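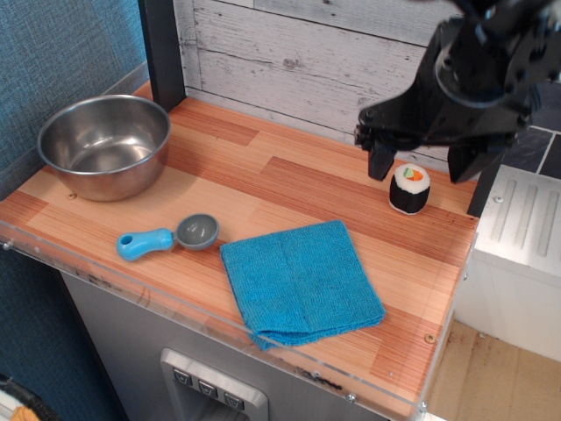 Toy kitchen counter with steel bowl and blue-handled scoop.

Gondine Playgroup
Minutes of the October meeting

Opened 7.05 pm. Chair: Valbona Stan. Minutes: Senad Obradović.

Previous minutes accepted, with the hall hire corrected to $61.

Money
Balance is $618. Valbona asked that $500 stay in the account until the insurance bill is paid. Agreed.

Fence
Prondum quoted $100 to rehang the side gate. Accepted. Senad to ring them and ask for a morning.

Snack roster
Fruit only until the end of term. Two families still to put their names down.

Sandpit
Cover is torn at one corner. Held over to next meeting.

Other business
Lost jumpers are in the tub by the door.

Closed 7.50 pm.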